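Descaling a countertop water distiller

A distiller boils tap water, catches the steam and leaves everything else on the floor of the tank. After a month of this you own a small limestone quarry. Mine is a Clatine, and it gets done every Thursday, or most of them.

Unplug it and let it cool. Water boils at 212 degrees and the tank holds a grudge. Tip out the dregs, cover the scale with white vinegar and leave it alone for 90 minutes. Scrubbing early only tires you out.
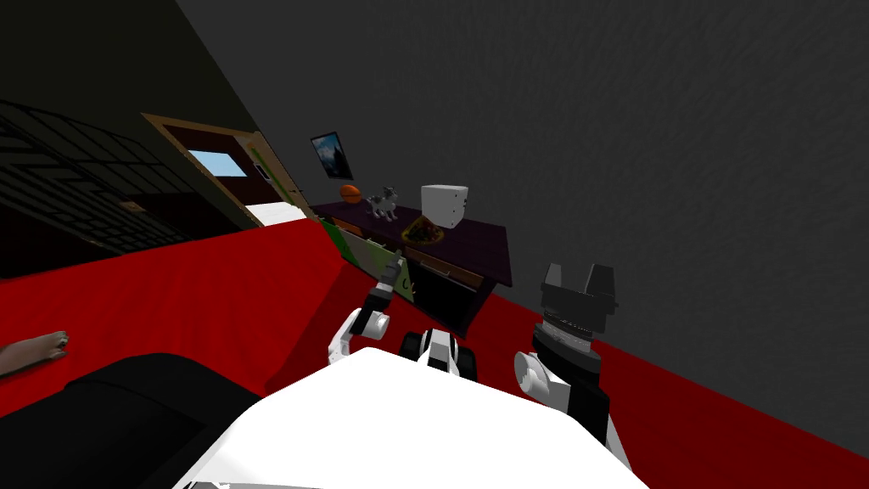

Rinse twice, then wipe with a soft cloth. Steel wool will shine the tank up nicely and ruin it. The charcoal pods come out before any of this and live somewhere dry. A dresser drawer will do, provided you don't leave it open like the one in the picture, breathing in sock.

Run one batch of plain water and pour it down the sink. If the second batch still tastes like salad, run another. Niloufar Ahmadpour uses citric acid and says I'm a barbarian. Same steps, one tablespoon to a quart, less smell.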